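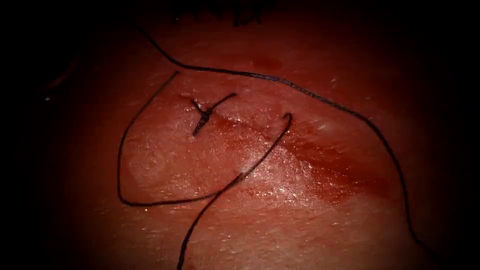
Black suture thread and a tied knot at the upper left end of the wound.

Nostik: labels for thread, knots and wound edges

README, release 2

Nostik is a set of 3,970 still images of suturing, with outlines drawn over the parts that matter to someone studying stitches. It covers the thread, the knots, the wound and the tissue next to it. It started as a weekend attempt to measure how far a knot sits from the end of a wound, and the weekend has now lasted two releases.

If you're squeamish, the label files open fine without the images. They are very dull and almost entirely numbers.

What's in the download

stills/ holds the images, sorted into 18 folders, one per session.
outlines/ holds one label file per still, same name, different ending.
splits/ holds the train and test lists. Sessions are never divided between them.
notes.txt holds the arguments we had while labeling, lightly cleaned up.

The folder called old_outlines is there for people who built something on release 1. Please don't build anything new on it. The thread labels in there were drawn before we had agreed on what a thread was.

The classes

Thread. Any visible suture strand, traced down its center line. A strand that leaves the light and goes off into the dark is traced as far as you can see it and then stopped. Release 1 let labelers continue "where it obviously goes." Two labelers will send the same thread to two different obvious places.

Knot. The compact bundle of turns. A loop that hasn't closed is thread. A loop that looks as if it might be thinking about closing is also thread.

Tail. A short free end coming out of a knot. Where you can't tell a tail from the working thread, use thread and move on with your life.

Wound. The opening itself plus any dark red section continuous with it. Edges are soft and the outline will be wrong somewhere. We ask only that it be wrong smoothly.

Patch. A red area on the surface that isn't joined to the wound. This class was added after we found that half the disagreements in the Raltmont folders were over stray red spots.

Glint. Small reflections on the surface. They are optional and have been filled in for 10 of the sessions. You can guess how much fun it was from the fact that we stopped at 10.

Instrument. Metal tools, one outline per tool, jaws included. Blurred parts count if you can still follow their shape. We don't label joints, screws or lettering.

Drawing rules that caused trouble

Red on red is the main difficulty. The surface runs from orange-red to something close to black depending on the light, and the wound is happy to match it at either end. Labelers worked on the original colors first and were allowed one look at a contrast-boosted copy. More than one look and people started finding wounds everywhere.

Black thread against a black background can't be labeled, so it isn't. Missing pieces of thread near the dark corners are deliberate. Please stop reporting them as bugs (we do appreciate the screenshots).

Creases are not wounds. They are long, narrow and a bit darker than what's next to them, so we understand the temptation.

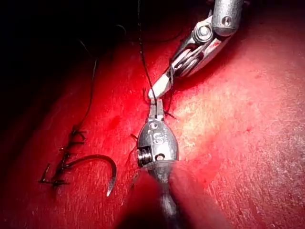
When a strand is held between jaws, the thread line ends where the metal hides it and picks up again on the other side only if you can see it there. Don't draw through a jaw. The gap gets a "held" flag, and the two pieces, if there are two, share an ID. A piece running up and out past the border gets "open_end" set to true.

Red smears on metal stay inside the instrument outline. They are never patch. The pale, washed-out areas where light bounces off the surface are plain tissue unless you can follow a real edge through them.

Checking

Every still was labeled once with Dornar, our drawing tool, which crashes when you zoom out too fast. A second person then looked it over with the first outlines hidden for knots and visible for everything else. Knots come out well. Thread is good in the middle and optimistic at the ends. Wound edges are the weakest part of the set, and you shouldn't trust them for measuring anything finer than "the wound is over there."

Sensible uses

Finding thread and following it. Locating knots. Teaching new labelers what a bad afternoon looks like.

Please don't use it to grade anyone's stitches. There's nothing in the labels about tension, spacing or whether a knot is any good. There are no patient records, no outcomes and no medical advice in here, including in notes.txt, where some of it may sound like advice.

Known problems

The Kongkaew folders use an older file layout, with x and y swapped. The loader fixes this. Your own loader won't.
Some tails are still marked as thread.
Glints near knots were sometimes labeled twice.
One still has a wound outline shaped like a mitten. It has been reviewed and it stays.

Corrections go in the issue tracker with the folder name and still number. The next batch of fixes is planned for September.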